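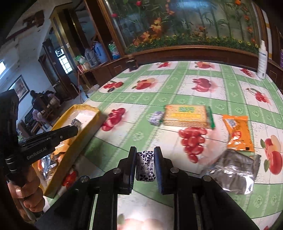

I finally made it to the open day at the Abeysekara candy works in Mitgate, and I'd go back tomorrow! The line to get in was long (I waited 30 minutes, next to a very patient family with twins), but once you're inside they let you wander pretty freely. My favorite stop was the wrapping room, because I'm a sucker for old-fashioned wrappers - give me a little cylinder of candy in white paper with dark blue leaves and Chinese characters on it and I'll keep the paper for years. Our guide, Janaka Sultana, started there packing boxes and now runs the sugar kitchen, and she had great stories about the summer the boiler quit.

The kitchen itself is hot and loud and smells amazing, like burnt caramel and mint. Wear closed shoes, they do check. Parking is free behind the Nekia building, and the shop takes cards if you spend over 20 dollars (I did, oops). They're doing another one in July and I've already put my name down.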